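February, and I'm still not sold on the maintenance sheet that came with these hand-held grippers. It's two pages long and most of it tells you to "inspect regularly." Regularly how? Every morning? Every time the jaws touch something with fluff on it?

So I made my own routine, and I've been sticking to it long enough to have opinions.

Pivot pins first. I wiggle each finger sideways with the jaws half open. A little give is fine. If one side moves more than the other I stop and tighten before doing anything else, and I write it in the notebook. The Lusteck forum people say to put threadlocker on everything. I tried that on one gripper and then spent an evening with a heat gun getting it apart again, so no thanks.

Then the finger pads. Hajar Erraji swears by isopropyl on a lint-free cloth. I use a damp rag and I can't tell her pads from mine. Maybe in a year I'll eat those words.

What I do believe in is checking the jaws on something soft. The setup guide wants you to close on a hard gauge block, and sure, that shows you whether the tips meet. It won't show you one finger getting there early. A soft thing rolls or leans when that happens, and you see it right away. I had a pair pass the block check 6 times and still shove everything to the left.
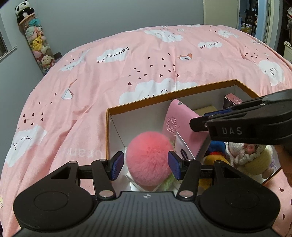
Do you need to recalibrate after swapping the fingers?

Every time, even if the new pair came out of the same bag. It takes 3 minutes: open fully, zero, close fully, check the reading, open again.

The Wudano spare pins are another matter. Part 916 is listed as a drop-in fit and mine needed filing. I've asked for a refund and heard nothing, so for now I'm keeping the old pins in and looking at them more often than I'd like.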